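# About the Urnberg School of Paper and Binding

The Urnberg School of Paper and Binding teaches the making, repair and care of books and paper goods. The School offers instruction to adults at every level, from those who have never folded a sheet to working binders who wish to learn a further skill. It is governed by a board of trustees and led by its director, Adeel Mirani.

## Our History

The School began as an evening class in the back room of the Kazmi printing shop, where two binders taught their trade to apprentices and to anyone in the neighborhood who asked. When the shop closed, its owners left the presses, the type cabinets and a large stock of paper to the class. Those gifts remain in daily use. The School later moved to the Lorkard Building, a former glove factory, and now occupies the second and third floors.

The founders held that a student should make a complete book in the first term, however plain. The School has kept to that rule. Every beginner leaves the introductory course with a sewn and covered volume, and many return years later to take it apart and bind it again.

## Programs of Study

Instruction is divided into two programs. The General Program meets in the evening and covers folding, sewing, case binding and box making. The Advanced Program meets during the day and includes leather work, paper repair, edge coloring and the study of historical bindings. Admission to the Advanced Program is by interview, and applicants are asked to bring three pieces of finished work.

Classes are limited to seven students. Each student is assigned a place at a bench for the full term and may use the workrooms outside of class hours, by arrangement with the front office. Basic tools are provided. Students in the Advanced Program are expected to supply their own knives and bone folders. 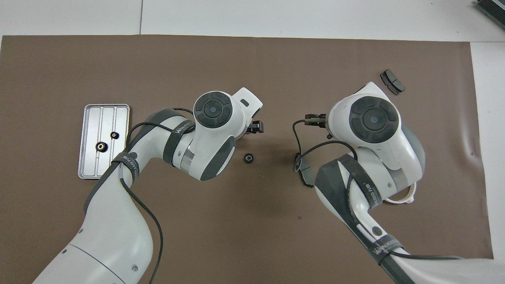
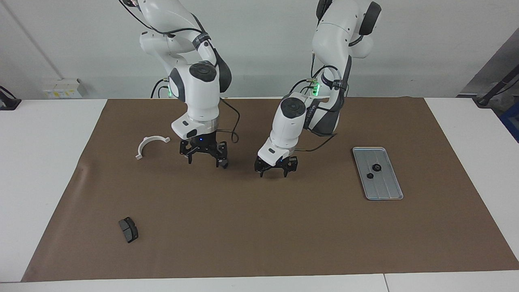 *Brown mat on a white tabletop.*

## The Library and Collections

The School library holds 500 volumes on binding, papermaking and printing, together with a smaller collection of sample bindings that may be handled under supervision. The Custum Collection of decorated papers, given by the family of a former student, is kept in flat storage and shown each March. Outside readers are welcome and should write in advance to request a seat.

The library does not lend. Copies of short passages may be made for private study at the reader's expense.

## Repair Services

The School accepts a limited number of books from the public for repair. Work is carried out by the teaching staff and, where suitable, by Advanced students under their direction. A written estimate is given before any work begins, and the owner's approval is required for each change to the original binding. Family Bibles, cookbooks and children's books make up most of what is received — the School is pleased to treat them with the same care as rarer items.

## Fees and Assistance

Tuition is charged by the term and includes paper, board, thread and glue. Leather is billed separately at cost. Reduced fees are available to residents of Urnberg and to those employed in public libraries. Requests for assistance are reviewed in confidence by the director and should be submitted with the application for enrollment.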